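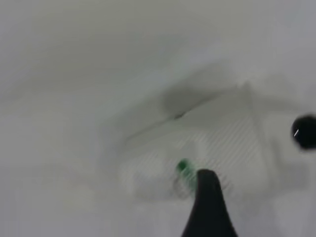 Figure 4. Mixed items: a small green one and a large white, translucent one with fine ribbing.

Section 4. Setting Up the Sorting Station

This section covers the Fullen home sorting station with the standard cabinet, the upper tray and the three pull-out bins. If you have the narrow cabinet (Fullen Slim), skip the steps for the center bin. The wall bracket and leveling feet should already be fitted as described in Section 3.

4.1 Before you start

Choose a spot on a hard, level floor, out of direct sun and away from a stove, heater or dryer vent. The cabinet needs 20 inches of clear space in front so that the bins can come all the way out. Leave 2 inches behind it for the wall bracket.

Get a copy of the current sorting rules from your town or hauler. Rules for plastics differ a good deal from one place to the next, and this manual cannot tell you what is accepted at your address. Where the local rules and this section disagree, follow the local rules.

You will also need:

A damp cloth and mild dish soap
A permanent marker
The sheet of bin labels from the parts envelope
The Tumow liner clips (two per bin)

Note: The labels stick hard once pressed down. Decide which bin will hold what before you peel them.

4.2 Fitting the bins

1. Open the front panel and lift it off its hinges. Set it aside on a towel or on the packing foam.
2. Wipe the inside of the cabinet and both rails of each slide. There is often cardboard dust in the rails after shipping.
3. Pull the lowest slide out until it clicks.
4. Hold the bin level, with the molded arrow pointing toward you, and lower it onto the slide.
5. Press down on both front corners. You should hear the catch engage on each side.
6. Push the bin in and pull it out a few times. If it drags, lift it off and check that the rear hook is over the crossbar, not behind it.
7. Repeat for the other bins, working from the bottom up.
8. Hang the front panel back on its hinges.

Caution: Do not pull out more than one loaded bin at a time. The cabinet can tip forward, even with the leveling feet set correctly. It must be fixed to the wall bracket before any bin is loaded.

Caution: Keep fingers clear of the side rails when closing. The soft-close arm takes over for the last part of the travel and will not stop for a hand.

4.3 Fitting the liners

Liners are optional. Many towns do not accept recyclables in bags, so most users line only the trash bin.

1. Fold the top of the liner over the rim of the bin.
2. Push a Tumow clip down over the folded edge on each long side. The flat face of the clip goes on the outside.
3. Press the liner into the bottom corners so that air is not trapped under it.

The clips fit liners of 10 gallons and up. Smaller bags will slip off the rim when anything heavy is dropped in. If you have only small bags at home, leave the clips off and tie a knot in one corner of the bag to take up the slack.

4.4 Assigning the bins

The usual arrangement is paper and cardboard at the bottom, bottles and cans in the center, and trash at the top. You can use any order you like. Glass is best kept low because of its weight.

1. Write the collection schedule on the blank label with the permanent marker and let the ink dry.
2. Peel the label for the lowest bin and place it inside the outlined area on the front panel.
3. Rub it flat from the middle outward.
4. Do the same for the other bins.
5. Put the last blank label on the upper tray. It is used in 4.5.

If a label goes on crooked, lift one corner right away and pull slowly. After an hour or so it will need a hair dryer on its low setting.

4.5 Using the upper tray

The upper tray is for small or doubtful items that you do not want to lose in the bins. Caps, lids, closures, short lengths of tubing and single-use containers can all wait here until you have looked them up. Go through the tray before every collection day. An item left there through several pickups can usually be treated as trash.

To sort the contents of the tray:

1. Lift the tray straight up and carry it to a table. Do not sort over an open bin.
2. Take out anything that is not plastic and put it with its own kind.
3. Look for a number inside a triangle on each plastic item. It is usually on the base. A flashlight held at a low angle helps with clear or white plastic.
4. Compare the number with your local list.
5. Put accepted items in the bottles and cans bin, unless your town asks for plastics to be kept apart.
6. Set aside items with no number. Most programs do not take them.
7. Wipe the tray and slide it back in.

Note: Color is a poor guide to the type of plastic. Two containers of the same color may belong in different bins, and a cap is often made of something other than the bottle it came on. Go by the number.

Note: Small loose pieces tend to fall through the screens at a sorting plant. Some towns want caps screwed back onto empty bottles, and others want them removed. Check your list before you start saving them up.

Caution: Never place needles, blades, batteries or pressurized cartridges in the tray or in any of the bins. Ask your town about drop-off points for these. Batteries in particular can start a fire in the cabinet or in the truck.

4.6 Rinsing

Food containers should be emptied and given a quick rinse. They do not need to be spotless. A swirl of used dishwater is enough for most jars and tubs, and for anything oily, wipe it out with a paper towel first.

Let rinsed items drain upside down before they go in. Water collects in the bottom of the bins and soaks paper in the bin below if a drain plug has been left out. The plugs are the gray rubber discs in the parts envelope.

To fit a drain plug:

1. Take the bin off its slide and turn it upside down.
2. Push the narrow end of the plug into the hole from below.
3. Twist it a quarter turn until the tab sits flat.

4.7 Adjusting the slides

New slides can feel stiff and will ease with use. If a bin closes too fast or bounces back open, adjust the soft-close arm.

1. Empty the bin and lift it off.
2. Find the small dial on the left slide, near the back of the cabinet.
3. Turn the dial one click toward the plus sign for a slower close, or one click toward the minus sign for a faster one.
4. Refit the bin and try it empty, then try it again with a normal load.

Do not go beyond the last click in either direction. The dial will come off, and the spring behind it is hard to get back in without a second pair of hands.

Do not oil the slides. Oil holds grit. If a slide squeaks after cleaning, use a dry silicone spray on a cloth and wipe it along the rail.

The slides are rated for 21 pounds per bin. Wet newspaper and glass will get you there faster than you might expect. A bin that sags at the front when pulled out is carrying too much.

4.8 Regular care

Empty the bins before they reach the fill line. When the contents go over the line they catch on the slide above and can pull the liner loose.

Wash the bins with soap and warm water every few weeks — more often in July and other hot months. The bins are not dishwasher safe. Dry the rails before you put anything back.

The odor filter in the cabinet roof (Nisent cartridge) is replaced twice a year. Slide the cover toward the back, drop the old cartridge out, and put in the new one with the printed side down. Cartridges made for the older Dobos cabinet are the same width but sit too low, and the top bin will hit them.

4.9 Common problems

The bin will not close the last inch.
Something has fallen behind it. Take the bin off and check the floor of the cabinet. If the space is clear, look at the rear hook as described in 4.2.

The front panel hangs lower on one side.
Loosen the upper hinge screw half a turn, raise the panel until the top edge is level, and tighten again.

The cabinet smells after emptying.
Check under the liner and around the drain plug. Liquid often gets in between the two. Replace the filter if it is over six months old.

A label is peeling.
Clean the area with rubbing alcohol, let it dry, and use a fresh label. Spare sheets can be ordered with the form in Section 7.

Section 4 revised 6 January 2025 by Ottavio Messina. Step 2 of 4.3 now shows the clip with the flat face outward. Owners of earlier copies should correct theirs by hand.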